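Chapter 7
Charging Claims and How to Read Them

Almost every electric car is sold on two numbers: how far it goes and how fast it fills up. The first has been argued over for years, and most buyers now know to knock something off it. The second gets a much easier ride. This chapter looks at charging speed, and at why the figure in the brochure tells you less than the people who print it would like.

Take the Firnarico, a mid-size hatchback from Sumeo. The launch material promised charging at 206 kilowatts. The car could reach that figure. It reached it with a warm battery, close to empty, on a charger built for the job, and it held it for 11 minutes. After that the power dropped in steps, and the last part of the charge took longer than everything before it. 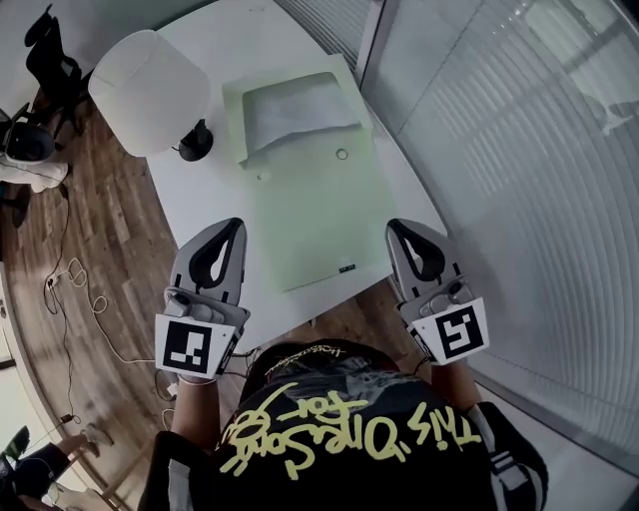 Sumeo did not lie. It reported a peak and let readers take it for an average. The habit is common enough in the trade that a student should expect it, and should ask for the charging curve before believing anything else. A curve shows power against the state of the battery, from nearly empty to nearly full. Two cars with the same peak can have very different curves, and the one with the flatter line will usually get you back on the road sooner.

Voltage is the next thing to be careful with. Cars are often sorted into 400-volt and higher-voltage designs, as if that settled the matter. Higher voltage lets the same power travel with less current, so cables can be thinner and less energy is lost as heat. Those are real gains. They do very little for you at a charger that cannot supply the higher voltage – and plenty cannot.
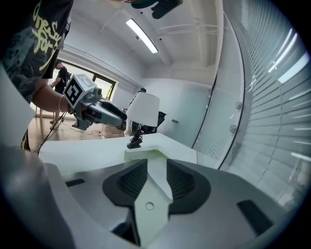
Does a car that charges faster always save time on a long trip?
Only if the chargers along the route can match it, and if the car does not need to stop more often. A heavy car with a high peak and poor efficiency can lose to a slower one that uses less energy per mile.

Damián Cuautle tested this on the Stistlow route, a 700-mile run with few fast chargers. He drove the Firnarico one way and the older, plainer Niazi the other, and the Niazi was ahead at the end. His result deserves some doubt too. The two legs had different winds and different traffic, and one driver is a thin sample. 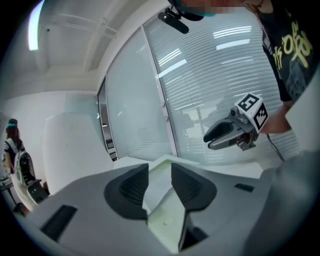 Even so, his notes are useful for what they record: battery level on arrival, air temperature, the power shown each minute, and how many other cars were plugged in at the same site. Maker figures seldom include any of these. Section 7.1 sets out how to log them yourself, and Section 7.2 turns a log into a curve you can compare with the published one.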